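Confectionery and Baked Goods, Unit 5
Handout: Boiled sugar, fudge and toffee

Read this before the Saturday practical. You will need it again for the written paper, where the section on crystals comes up most years.

1. What happens when sugar is boiled

Sugar dissolves in water up to a limit. Hot water holds far more of it than cold water does. When a syrup is boiled, water leaves as steam and the syrup left in the pan gets stronger. The boiling point rises as it does so, which is why we can use a thermometer to tell how much water is left.

A weak syrup boils a little above 100 °C. Fudge is normally taken off at the soft ball stage, between 112 and 116 °C. Caramels go on to firm ball, and hard toffee to hard crack, at 146 to 154 °C. The last few degrees go quickly. Most burnt batches in the student kitchen are lost in that stretch, usually while someone is looking for the tin.

The old cold water test still works. Drop a little syrup into a bowl of cold water and feel it with your fingers. Soft ball flattens when you lift it out. Hard crack snaps.

2. Crystals

A boiled syrup that cools holds more sugar than it should at that temperature. Given the chance, the extra sugar comes out as crystals. Whether we want this depends on the sweet.

Fudge: many very small crystals. Cool it first, then beat. If you beat it while it is too hot, the crystals are few and large and the fudge is gritty.

Toffee and boiled sweets: no crystals at all. The syrup sets as a glass. One stray grain on the side of the pan can start the whole batch off, so wash the sides down with a wet pastry brush and leave the spoon alone once it boils.

Glucose syrup gets in the way of crystals. So does a small amount of acid, such as lemon juice or cream of tartar, which splits part of the sugar into glucose and fructose. Too much acid gives a toffee that stays sticky and will not wrap.

3. Measuring

Weigh everything, liquids included. A jug read from above will give a different figure from the same jug read at eye level, and a small error in the glucose shows in the finished sweet. Put the container on the scales, set to zero, then pour. 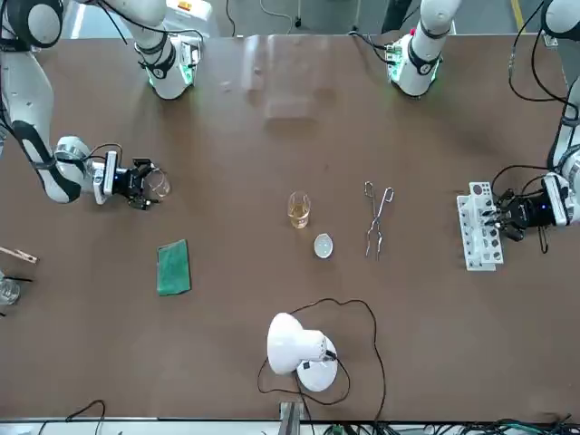 Fig. 1. Small glass beaker held above the bench.

Check your thermometer before each session by standing it in boiling water. If it reads 2 degrees low, your sugar will be 2 degrees hotter than you think. Write the correction on your record sheet.

4. Standard butter toffee

Granulated sugar 300 g
Butter, salted 200 g
Water 57 g
Glucose syrup, one level tablespoon

Line the tin before you start. Melt the butter in the water over a low heat, add the sugar and glucose, and stir until no grains can be felt under the spoon. Bring to the boil and cook to 146 °C. Pour at once. Mark into squares when the surface holds a line, and break when cold.

If the butter separates, the heat was too high or was changed too suddenly. Take the pan off, add a spoonful of hot water and stir gently. It often comes back, though the colour will be darker.

5. Keeping

Toffee takes up water from the air. Left out in a damp room it goes tacky within hours and may turn grainy after that. Wrap each piece in waxed paper and store in a closed tin. Fudge has the opposite trouble and dries out, so it wants a tight wrap too.

The two firms we compare in the coursework handle this differently. Kondale twist-wraps its toffee by the piece. Girnberg coats its slabs in chocolate, which slows the damp but limits the shelf life to that of the coating. Prasertsri, the coconut fudge in the tasting tray, is sold in small sealed packs.

6. Safety

Boiled sugar sticks to skin and holds its heat. Long sleeves, closed shoes, no rings. Keep a bowl of cold water within reach. Never carry a full pan across the room.

For next time

Read the Hondivden booklet on chocolate, pages on tempering only. Bring your toffee record sheet with the final temperature, the thermometer correction and a note on texture. Sheets without a correction will be handed back.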